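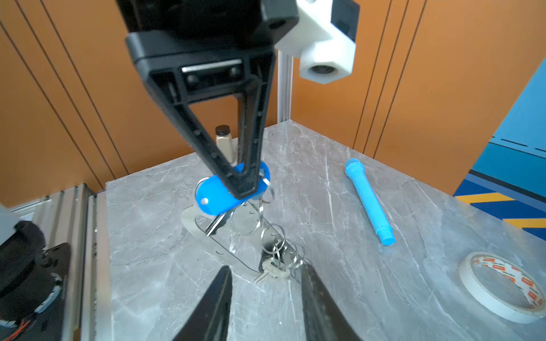 Hatem Belkadi
Sorting keys is the wrong test anyway. Show me one that can empty a dishwasher in a house it has never been in, and I'll change my mind.

stelmakh_fan
A dishwasher is easier. Plates are stiff and they stay where you put them. Keys on rings slide all over each other. Getting hold of the tag is one thing, getting the right key onto the right hook is another.

Hatem Belkadi
Maybe. I still load mine in four minutes while the coffee brews.

Shaimaa Ezzat
I run the tool crib at a small shop in Hodham. We have 298 keys for lockers, carts and cabinets, and they come back in a heap at the end of second shift. I'd take a slow machine for that job. It could have all night.

brurnis2
What would you pay, though? We had an Arari arm quoted at $2194 a month with service. It was supposed to handle up to 1160 parts a shift. Fine for parts that are all alike. Ours aren't.

Shaimaa Ezzat
Not that much. Did the quote include somebody to come out when it drops things?

brurnis2
Two visits a year -- after that you pay by the hour.

stelmakh_fan
So for now it's a no for most shops. I'd say the same about laundry and dishes at home.

Shaimaa Ezzat
I don't agree about shops. Same bench, same hooks, same keys every night. A kitchen changes every time somebody cooks.

Hatem Belkadi
OK, I'll give you the bench. Not the kitchen.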